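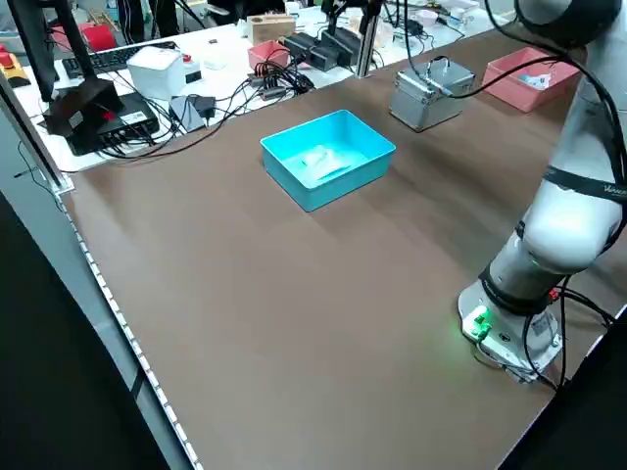

June, notebook entry, equipment planning for the second cell

Started the list for the second cell this morning. Daryna wants a number she can put in front of the people upstairs before the end of the month, and so far all she has from me is "same again, please." Same again is not a budget line, so I went over the cell we have and wrote down everything that would need its own purchase order. The arm is the easy part, one quote, one supplier. The small stuff is where I went wrong last time. The turquoise bin and the pink one, the network switch on the white bench, the keyboard, the power adapter, the aluminum case at the back: none of it was in the original request and all of it came out of the consumables budget one piece at a time. Gaëtan still brings this up.

What we are asking for

One more arm, same model as the first, so that the mounts and the programs carry over. Ximena asked whether we should look at a bigger one. I said no. The work is small flat packets going into trays and the reach we have now covers that. A bigger arm means a heavier table, and the heavier table means talking to facilities about the floor, and I don't want to start that in June.

One table. The last one came from Iordache as a flat top with no rail, and Benito fitted the gray rail afterward. Iordache now sells the top and rail together. Ask for that. Also ask whether the mounting holes for the base can be drilled before delivery. We lost two days to that the first time, one waiting for the drill jig and one because the jig was metric and the base plate drawing I had printed was old.

Two sets of gripper fingers, plus one spare set. Fingers wear out faster than anything else we own and the lead time from Bulside is 21 days when they have them, longer when they don't. I would rather have a set sitting in the drawer.

Lighting for the table edge. The strip on the current cell has been fine. Buy the same strip. Buy the power supply from the same place at the same time so there is no argument about connectors.

Trays and bins. Crescencio wants 45, in two colors, one color for parts coming in and one for parts done. I thought that was a lot until he pointed out that the packaging people borrow them and they do not come back. Put down 45. Sloping sides are OK, the gripper clears them. Grunutent has them in stock.

Emergency stop. One per cell at minimum. I have put down 2, so there is one within reach from either side. Check with Daryna that this comes out of the safety budget and not ours.

Cables. Hard to price. I have put a lump sum of 400 and written "cables, ties, sleeving, clips" next to it. The current bench is a mess behind the table and I would like the new one to have a proper tray underneath from the start. Crescencio says a tray will fill up and then the cables will go on the bench again. Probably, but put the tray in anyway.

What we are not asking for

No new monitor. There is one in storage that works.

No second camera mount. We have posts and clamps left over.

No software license. The one from Ornirska covers both cells as I read it. Gaëtan reads it differently. He is going to call them and get it in writing. If he is right, this adds a line and I will have to redo the total, so I am leaving a blank row in the sheet.

Packet handling, for sizing the fingers

Bulside sells the fingers in two widths and the wide ones cost more, so I spent the early afternoon going over the packet job with Ximena before picking. The light blue packets are the ones we care about. They are flat and they lie right on the tabletop, so the fingers have to come down very low, and the wrist needs room behind it. At the moment the aluminum case stands directly behind the gripper. In the new layout the case gets its own shelf under the table. I have added the shelf to the Iordache request.
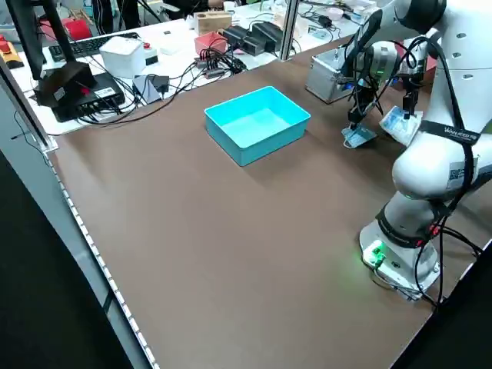 Finger width

Went with narrow. Ximena's point was that the packets can lie close together and a wide finger is more likely to come down on the neighbor. My point was the price. We ended up in the same place. If the packet size changes next year we can buy the wide set then, they use the same screws.

Order of purchase

1. Table and rail, with the drilled holes and the shelf. Longest lead time, nothing else can be mounted without it.

2. Arm. Ask the supplier to hold delivery until the table is in. Last time the crate stood in the corridor and people put coffee on it.

3. Gripper fingers, all three sets in one order to save on shipping.

4. Light strip, power supply, switch, stops.

5. Trays and bins. These can go in at any time, Grunutent ships quickly.

6. Cables last, once we have measured the real runs. Benito will measure. Add slack at the base of the arm – the loops there need to move freely when the lower joint turns.

Open points

Where does the second cell go? I have been assuming the wall side, next to the current one, sharing the white bench. Benito would like it across the room so that two people can work without backing into each other. Sharing the bench saves us a bench and one switch. Across the room costs both, and also a power drop. I have priced the wall side and put the difference in a note underneath so Daryna can see it.

Service contract. The first arm is covered until the end of next year. Ask whether the second can be added to the same contract with the same end date, so we don't have two renewals.

Training. Crescencio and Ximena can both run the current cell. No cost there. If we hire, that changes.

Sheet is on the shared drive under planning, second cell, draft 2. Draft 1 has the wrong finger price in it, please don't use it. Gaëtan to call Ornirska, Benito to send me the bench measurements, me to chase Iordache for the quote with the holes in it.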